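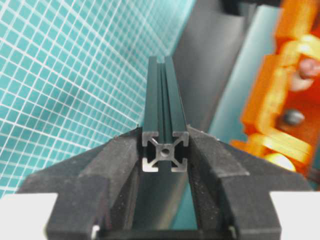

**Progress report to the Stuvura Fund: rain gauges and storm warnings in the Clinstead valley**

Reporting period: March to June

Dear members of the Fund,

This is our second report on the rain gauge network. The first report was mostly plans and purchases. In this one we can finally write about rain.

## Where the network stands

At the end of June we have 17 gauges working and sending data. The plan said 30 by the end of the year, so we are a little behind. The missing ones are mostly on the upper side of the valley, above Nogueira Creek, where the road was closed for most of April after the bank gave way. We could not bring the posts and the concrete up there, and the landowners asked us to wait until the ground is firm. We agreed with them.

The gauges on the valley floor were easier. Each one sends its reading every five minutes during rain and once an hour when it is dry. The readings go to the Grurar server, which is the same small program we described in the first report, and from there to the public page. The page now shows rainfall for the last hour, the last day and the month.

## The storm in May

The biggest test was the night storm in May. The forecast for the region spoke of showers, and for most of the district this was correct. Over the western ridge a cell stayed in one place for almost two hours. Our gauge at the old quarry recorded 100 millimetres before morning, while the gauge in the centre of Clinstead had nine. The two are separated by one hill. For us this is the clearest argument so far for many cheap gauges close together, because one official station in the town would have shown a quite ordinary night.

The first warning message went out at 2:40 a.m. to the people who had signed up for it. At this moment the creek was still inside its banks. It came over the lower footbridge a little after four. Two households moved their cars and one farm moved its calves. We know this from the telephone calls we made in the following week. We do not know how many other people read the message and did nothing, and we would like to ask this properly in the autumn.

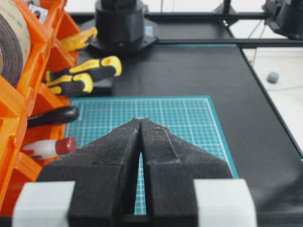 **Can residents rely on the gauges alone to decide if they should leave home?**

They should not. The gauges tell how much rain has fallen, and the state emergency service decides about leaving. Our messages now say this in the first line, and they give the number to call.

## Problems

We had three kinds of trouble, and I describe them in order of how much time they cost.

Leaves and spiders. The funnels under trees became blocked, and a blocked funnel reports a dry day when it is raining. In April we lost almost a week of readings from two sites before we noticed. The server now compares each gauge with its neighbours and sends us a note when one is silent and the others are not. We also moved one gauge out from under a large gum tree, where it should never have been.

Batteries. In the cold weeks of June the small batteries did not hold their charge through long cloudy periods. Four gauges stopped during the night and came back at noon. The supplier has offered a larger model at the same price, and we will change them during the next visit.

Wind. The tipping buckets count too little in strong wind. We knew this before, but on the ridge the error is larger than we expected.

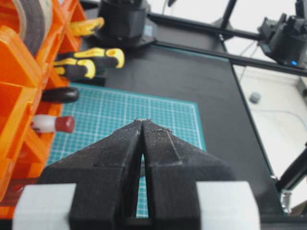
To correct it we have placed a simple wind shield on one ridge gauge and left its neighbour open, and we will compare the two until the end of winter. If the difference is clear, we would like to add shields to all the high sites. The cost is modest and is covered by the money left over from freight.

## Public use

The warning list has grown to 300 subscribers. Most of them joined in the two weeks after the May storm. The primary school asked for a printed chart of the monthly rain, and we send it on the first Friday of each month. Some farmers asked for soil moisture as well. We explained that it is outside this grant, but the request is noted for later.
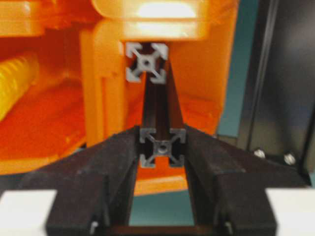

A few people also wrote to say that the public page is slow on a telephone. They are right. The map loads every reading of the month before it shows anything, and this will be changed in July so that the last day appears first.

## Next period

From July to October we plan to finish the posts above Nogueira Creek, replace the weak batteries, and hold one evening meeting at the Clinstead hall about how to read the rain page. The upper road is expected to open for heavier vehicles in August. If it does not, we will carry the equipment in smaller loads and the last sites will be finished in November.

We do not ask for additional money at this time. We ask only for permission to move the unspent freight budget to the wind shields, as described above, and we would be grateful for an answer before the end of July.

With kind regards,

The Clinstead Rain Network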